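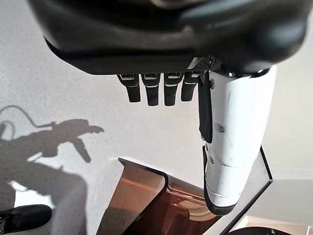

Shafiq, contesto a toda la lista porque el presupuesto ya lo ha visto medio mundo. Mi postura sobre la segunda mano no ha cambiado desde mayo: la compramos, pero con los repuestos en el mismo pedido. Cuatro dedos negros cortos y un pulgar blanco que baja mucho más que ellos – y las puntas, las cinco, son piezas que un día habrá que cambiar. En la oferta de Brisum no aparece ni una. Aparece, eso sí, un maletín de transporte, por si nos da por sacarla de paseo.

El 7/19/19, Shafiq Herath escribió:

> La mano sale por 3.294 euros, portes aparte. Las puntas de goma van a 59 el juego y el cable de muñeca a 216. ¿De verdad hace falta pedirlo todo ahora? En la partida de Drultow vamos justos y los consumibles podrían esperar al próximo ejercicio.

Hace falta. El próximo ejercicio es ese lugar mítico donde también viven la silla nueva y el armario con llave. Propongo:

- 1 mano, sin maletín
- 2 juegos de puntas
- 1 cable de muñeca

Si hay que recortar, yo quitaría la licencia anual de Ameo, que solo usamos para exportar gráficas – y las exporta torcidas.

Falta saber si Geum nos mantiene el precio con el pedido agrupado o si cobra portes por cada bulto. ¿Puedes preguntarlo tú? A mí ya no me cogen el teléfono.

Un saludo,
Myung-ja Seok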